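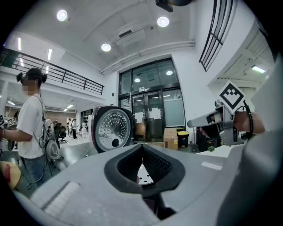
Rice cooker repair night moves to Ladisstead

Tuesday, July 3, 2018

If your rice has been coming out gluey lately, I may have some good news for you. The Tunddale small appliance evening is moving over to the Filali building in Ladisstead, and the first session there is going to be all about rice cookers. I've been going to these on and off since last September and I'm a bit too excited about this one!

The old spot had one sink and hardly any elbow room, so you'd end up rinsing your parts next to somebody's half-open toaster. Filali has more space, and the session fee stays at 4 dollars, tea included. Doors open at 6:30 and it runs for 3 hours, though you can leave whenever your cooker is done.

Most of the evening goes to inner lids. That's the metal disc with all the little holes in it, the one that sits under the main lid, and plenty of people have never once taken theirs off (I went two years, and I don't want to talk about what I found). On a lot of models it pops right out. Starch dries in the holes and around the steam valve, the rubber rim gets stiff, and then you've got water dripping down the side of the pot and a crusty ring on the counter. A soak in warm water with a little dish soap gets most of it. For the holes, bring an old soft toothbrush. Please leave the steel wool at home.

Drument, the parts shop on the Ladisstead side of the bridge, is sending over a box of replacement rims and valves to buy at cost. They say they can match up to 400 models, so write down the number on the bottom of your cooker before you come. Mine had half rubbed off and I ended up reading it with a flashlight, lying on the kitchen floor.

Unplug it, empty it, and bring the whole thing, bowl and cord too. Cookers with burned cords or a cracked base can't be worked on, but they'll be taken for recycling.

Sign-up is at the Tunddale library desk. Parking is in the lot behind Filali, and the side door is the one that'll be open.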